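로봇 팔한테 그릇 옮기는 법 가르치기, 이틀째

2025년 12월 3일
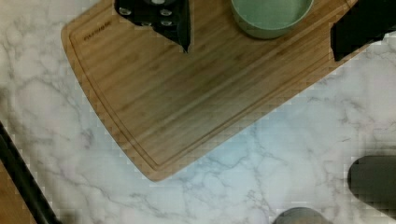 손목 카메라로 본 도마와 연두색 그릇. 요즘 제가 하루 종일 보는 화면입니다 ㅎㅎ

지난번 글에 댓글로 "그래서 로봇한테 어떻게 가르치는 건데요?" 하고 물어보신 분이 계셔서, 오늘은 그 얘기를 좀 길게 써볼게요. 코드 얘기는 거의 없고 손목 아픈 얘기가 많습니다.

제가 맡은 작업은 말로 하면 진짜 별거 아니에요. 도마 위에 있는 그릇을 집어서 옆에 내려놓기. 끝. 우리 집 조카도 하는 일인데, 이걸 로봇이 하게 만들려면 일단 제가 로봇을 원격으로 움직여서 시범을 보여줘야 합니다. 제 손에 조종용 팔을 하나 쥐고 움직이면 건너편 로봇 팔이 그대로 따라 하는 방식이에요. 그렇게 한 번 옮기고, 저장하고, 다시 놓고, 또 옮기고... 이걸 계속 반복합니다.

처음엔 로봇 팔을 직접 잡고 끌어서 가르쳤거든요. 이게 감은 훨씬 좋아요. 팔이 어디서 뻑뻑해지는지 손으로 바로 느껴지니까요. 근데 제 손이랑 소매가 자꾸 카메라에 찍히는 거예요! 나중에 로봇 혼자 움직일 때는 제 손이 없을 텐데 말이죠. 그래서 원격 조종으로 갈아탔고, 한동안은 허공에서 집게만 딱딱거렸습니다. 옆에서 보던 레메디오스(Remedios Robles, 우리 팀에서 조종을 제일 잘하는 분)가 한마디 하더라고요.

"로봇을 직접 보지 말고 손목 화면만 보고 해봐요."

아니 그게 되나 싶었는데, 해보니까 무슨 말인지 알겠더라고요. 제가 고개를 빼고 옆에서 보면서 집으면, 제가 쓰는 정보랑 로봇이 나중에 쓸 정보가 달라져 버려요. 저는 그릇 뒤쪽까지 다 보이는데 로봇은 못 보는 거죠. 위 사진만 봐도 그릇이 아랫부분만 조금 나오잖아요. 이 상태에서 어디를 물어야 할지 판단해야 하니까 처음엔 답답해서 미치는 줄 알았어요. 그래도 좀 지나면 그릇 테두리 곡선이랑 도마에 지는 그림자를 보고 대충 거리가 잡힙니다. 도마 둘레에 파인 홈도 은근 도움이 돼요. 저는 그 선을 기준 삼아서 집게가 너무 밖으로 나갔나 안 나갔나 봅니다.

어제 오늘 해서 쓸 만한 시범이 17개 나왔어요. 버린 것까지 치면 훨씬 많은데 그건 세기 싫습니다. 버린 이유도 가지각색이에요. 집었다가 미끄러진 거, 잘 집어놓고 제가 망설이느라 공중에서 한참 멈춘 거, 그릇보다 도마를 먼저 밀어버린 거. 제일 골치 아픈 게 망설인 시범인데, 이걸 그냥 넣으면 로봇도 같은 자리에서 멍하니 서 있는대요. 제 우유부단함까지 배워 가는 셈이라 좀 부끄럽더라고요 ㅋㅋ

그리고 도마를 매번 똑같이 놓지 않는 것도 중요해요. 저는 성격상 자꾸 반듯하게 맞춰 놓고 싶은데, 그러면 로봇이 딱 그 자리만 외워버린다고 해서 일부러 비스듬하게도 놓고 그릇 위치도 바꿉니다. 사진처럼 대각선으로 놓였을 때가 저는 제일 어려웠어요. 접근할 때 손목을 얼마나 틀어야 할지가 계속 헷갈려요.

장비는 회사에서 쓰는 Skuvport 조종기인데, 손잡이가 제 손에는 좀 큽니다. 두 시간 넘어가면 엄지 밑이 뻐근해요. 수건을 감아봤는데 이번엔 미끄러워서 실패. 혹시 손 작은 분들 중에 좋은 방법 아시면 댓글 좀 부탁드려요, 진심으로요!

내일은 그릇을 반대쪽에서 집는 시범을 모을 거예요. 학습은 그다음에 돌릴 건데, 결과가 어떻게 나오든 영상으로 올려볼게요. 1월에는 숟가락으로 넘어간다는데 벌써 겁나네요. 납작한 건 진짜 안 집히거든요.

저는 이제 손목에 파스 붙이러 갑니다.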